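Cooking for a big table at home: tips from our kitchen

We get asked at the restaurant how to manage a birthday or anniversary meal at home without spending the whole evening at the stove. These tips come from the people who cook our private dinners at Robichaud.

Choosing the menu

Pick one main dish that can sit. Braised lamb, a chicken and rice dish or a large bean stew will all hold in a low oven for an hour. Steaks and fried fish will not, and they are hard to get right for more than six.

Cold starters save the most trouble. Plate them before the guests arrive, cover them and keep them in the fridge until you sit down.

Ask about allergies when you invite people, and write the answers on the menu sheet.

Working out amounts

For a braise, Brittany Grewal in our kitchen allows 120 g of boneless meat per person if there are two side dishes, and a bit more if there is only one. Dry rice is 80 g a head for hearty eaters. Leftover rice should be cooled quickly and put in the fridge within the hour.

Bread goes faster than you expect when there is soup. Buy an extra loaf and freeze it if it isn't touched.

The day before

Make stocks, sauces and dressings. Peel potatoes and keep them under cold water in the fridge.

Lay the table the night before if you can spare the room. Put a slip of paper in each serving dish saying what goes in it – you will find out early if you are short of a bowl.

Chill the white wine and the water overnight. Red can stay on the side.

Keeping food hot

Warm the plates in the oven at 80°C for ten minutes. Narayanan Rao wraps his serving dishes in a folded tea towel as well, which also protects the table.

Gravy keeps well in a vacuum flask. Rinse the flask with boiling water first.

Don't stack lids on roast potatoes or they go soft. Leave them uncovered at the top of the oven.

If guests are staying over

Leave a few basics in the bathroom: clean towels, toothpaste, a pack of razors, a spare bar of soap. Put out a glass for water too.

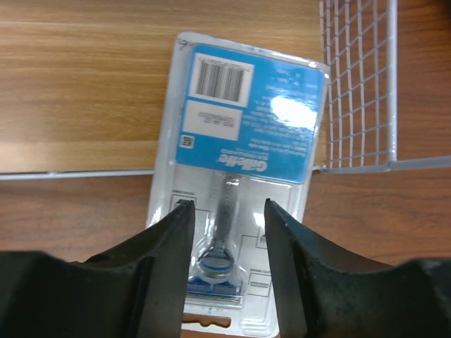

Clearing up

Run the dishwasher empty before anyone arrives, and fill the sink with hot soapy water just before you serve. Cutlery can go straight in.

Soak roasting tins overnight with a spoonful of bicarbonate of soda. For wine on a cotton cloth, blot it, then rinse with cold water and wash as usual. Candle wax comes off more easily once it is hard – scrape it with a blunt knife and iron what is left through brown paper.

Strain used frying oil when it is cold and keep it in a jar with a lid. Don't pour it down the sink.

Page updated Jun 27, 2025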